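3장. 접수대 구역 나누기와 첫 설정

Vimik 재고 프로그램을 설치했다고 해서 택배 처리가 저절로 정리되지는 않습니다. 판매 자료에는 첫날부터 업무 시간이 줄어든다고 적혀 있지만, 저희는 그 말을 믿지 않는 편입니다. 이 장은 소규모 창고에서 프로그램의 상태값과 실제 작업대를 맞추는 절차를 다룹니다.

3.1 시작하기 전에

하루 입출고가 400건을 넘는 곳이라면 이 장의 방식은 맞지 않습니다. 5장의 다중 접수대 설정으로 넘어가십시오. 관리자 계정과 라벨 프린터가 필요합니다. 스캐너는 권장 사양이라고 되어 있으나, 하루 31건 정도면 손으로 입력해도 큰 차이가 없습니다.

참고: Zikelum 연동 모듈은 지금 단계에서 켜지 마십시오. 켜 두면 상태값 이름이 영문 기본값으로 되돌아가는 일이 있습니다. 공급사는 해결했다고 하지만 저희 쪽에서는 8월 업데이트 뒤에도 재현되었습니다.

3.2 상태값 만들기

1. 관리자 화면에서 설정, 작업 흐름, 상태값을 차례로 엽니다.

2. 기본으로 들어 있는 상태값 열두 개를 모두 비활성화합니다. 삭제는 하지 마십시오. 삭제한 값은 과거 기록에서 빈칸으로 표시됩니다.

3. 대기, 처리 중, 완료, 이상의 네 가지를 새로 만듭니다. 더 세분하고 싶은 마음이 들 수 있으나, '부분 보류' 같은 항목을 제대로 쓰는 현장은 본 적이 없습니다.

4. 작업대도 같은 순서로 나누고 각 칸에 이름표를 붙입니다. 작업자가 읽는 언어로 쓰면 됩니다. 중국어라면 待处理, 处理中, 已完成, 异常이 됩니다. 화면의 순서와 작업대의 순서가 다르면 이후 단계는 소용이 없습니다. 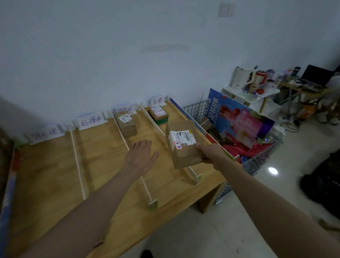
5. 각 상태값에 담당자를 지정합니다. '이상'에는 반드시 한 사람만 지정하십시오. 두 사람을 넣으면 알림이 양쪽에 가고, 대개 양쪽 다 열어 보지 않습니다.

6. 저장을 누른 뒤 로그아웃했다가 다시 로그인합니다. 화면에 '즉시 적용됨'이라고 나와도 목록은 갱신되지 않습니다.

3.3 이상 건 처리 규칙

이상으로 분류할 때는 사유를 직접 입력합니다. 자동 사유 추천 기능은 꺼 두는 것을 권합니다. 시험 삼아 켜 본 동안 추천된 사유는 거의 모두 '주소 불명'이었고, 실제로는 수량 차이나 송장 중복이 더 많았습니다.

주의: 이상 상태의 물품을 곧바로 완료로 옮기지 마십시오. 프로그램은 이를 막지 않으며 경고도 띄우지 않습니다. 반드시 처리 중을 거쳐야 변경 이력이 남습니다.

주의: 이력은 3,000건까지만 보관되고, 그 뒤에는 오래된 것부터 지워집니다. 설명서 앞부분의 '무제한 보관'은 유료 요금제에만 해당합니다. 매달 CSV로 내보내 따로 저장하십시오.

3.4 설정 확인

1. 시험용 송장을 하나 등록하고 대기에서 완료까지 차례로 옮깁니다.

2. 이력 화면에 변경 시각이 단계마다 남았는지 봅니다. 시각이 아홉 시간 어긋나 있으면 표준 시간대가 잘못 설정된 것입니다.

3. 시험용 송장을 보관 처리합니다.

대시보드의 '효율 점수'는 확인 항목에 넣지 않았습니다. 계산 방식을 문의했으나 답을 받지 못했습니다. 그 밖의 설정 문의는 Noura Saab에게 하시고, 오류 화면을 함께 보내 주십시오.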